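3.2 Setup of the simulated tabletop cell 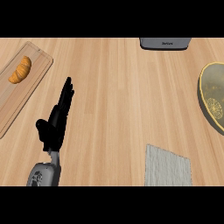

Figure 2. Tabletop cell in simulation, with the multi-fingered hand open and empty beside the cutting board.

The cell was built by Tetteh and Kubíček in the Nyarko simulator and has been kept in one configuration file since Jul 16, 2018. It holds a wooden table, a cutting board with a croissant on it, a yellow-rimmed bowl, a gray mat and a gray appliance near the back (Figure 2). The arm enters from the lower left of the view and carries a black hand.

Before each batch of 1000 episodes the hand is reset to an open pose with the four fingers extended. Joint offsets are then read back and compared with the stored values. If any finger joint differs by more than 2 degrees, the batch is stopped and the hand model is reloaded. Most of these stops came from the thumb, whose contact shape overlapped the palm in early versions. Balaskas replaced that shape in October and the stops became rare.

The table friction and the mass of the croissant are set once per batch. We use 16 parallel copies of the cell on one machine. A full reset of all copies takes 45 seconds, most of it spent loading the bowl mesh. We tried a simpler mesh for the bowl, but objects dropped near the rim slid through it, so the original was put back. Changes to the configuration file are logged by hand along with the batch number.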